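Clear bins with colored rims - worth it or just cute?

Storage & Sorting > Kitchen and Craft Room
Page 1 of 1

plumjar
I have finally started on the big sort-out and I'm having the best time. We moved to Fusden in May with every single drawer tipped straight into moving boxes (I know, I know) and I've decided each shelf gets its own clear container. Yellow trim for baking stuff, because our baking shelf gets the morning sun and it makes me happy. Has anyone here lived with the long, narrow see-through kind for a while? Do they scratch? Do you label them or just trust your eyes?

I do all my sorting on a white table now and I can't recommend it enough. Every stray clove and twist tie shows up.

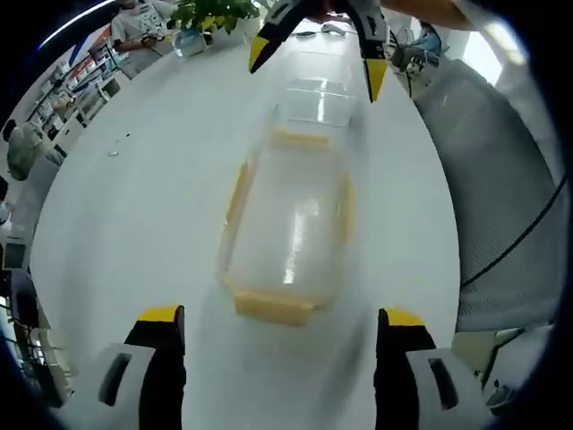
My plan is to put one bin out at a time, fill it, live with it for a few days and only then decide if I need more. My old way was to buy a whole stack and then go looking for things to put in them, and that's how I ended up with a box of nothing but birthday candles.

tidewrack
Ooh, I love a bit of yellow in a pantry! I've had long clear ones for years. They do scratch, mostly on the bottom, mostly from me dragging cans in and out. Soft things like tea bags and packets of yeast are fine. I keep cans out of them altogether now.

No labels for me. If I can see it, I know what it is.

Moth_and_Ladder
Have to disagree with tidewrack on labels. Flour and powdered sugar look exactly alike through plastic and I have a very strange gravy in my past to prove it. Put the label on the short end, the end that faces you when you pull it out. Masking tape is plenty.

tidewrack
OK, the gravy is a fair point. But masking tape goes gummy! I spent a whole evening scraping it off with my thumbnail.

Moth_and_Ladder
Mine stays on fine. Do you leave it on through the wash?

tidewrack
...yes

greenhinge
I'm going to be the grump. I got rid of all my clear bins and went back to baskets. Clear plastic means you're looking at the mess all day long, you've just put walls around it. It also shows every fingerprint, and under a bright light the shine drives me up the wall. A basket hides everything and looks good doing it.

plumjar
greenhinge, I get that, and I do have baskets for scarves and dog things. For food I really need to see it though. If it's hidden I buy it again. When we unpacked I found three open bags of brown sugar, all of them hard as bricks!

greenhinge
Put a slice of bread in with the sugar overnight. Still team basket.

500buttons
Craft room person here, so take this with a pinch of glitter. Long bins are wonderful for anything that comes in sticks or tubes - paintbrushes, rulers, rolled paper, knitting needles. Small stuff slides to the back and forms a drift. I cut down cereal boxes for dividers and they hold up really well. My user name is out of date by the way, I'm at 2000 buttons now and every one of them has a home!

plumjar
Cereal box dividers!! I have so many cereal boxes. Going to try that tonight with the cookie cutters, they're the worst for sliding.

Does it matter which way you set them on the shelf? Mine will fit lengthwise with the short end out, or sideways.

Moth_and_Ladder
Short end out, every time. You get more of them across the shelf and each one pulls like a drawer. Measure your shelf depth first, from the inside of the door to the wall. Mine is 24 inches and I still managed to buy one that stopped the door from closing.

tidewrack
Agree with Moth on this one (mark the calendar). The only exception is a high shelf. If you're reaching over your head, sideways is easier to get down with both hands.

500buttons
And keep the heavy ones low. I had a bin of beads up top for one week. One week.

greenhinge
How many beads?

500buttons
We are still finding them.

plumjar
Update, 9 pm: cookie cutters are in, dividers are in, and I can pull out the star without the reindeer coming along for the ride. So pleased! I put a strip of tape on the short end too, Moth, and I promise to peel it off before washing. Spices are next, and I can't decide between alphabetical and by how often I use them. Opinions please, I know you all have them.

greenhinge
By how often you use them. Alphabetical puts the allspice up front, and when did you last need allspice?

tidewrack
I use allspice constantly??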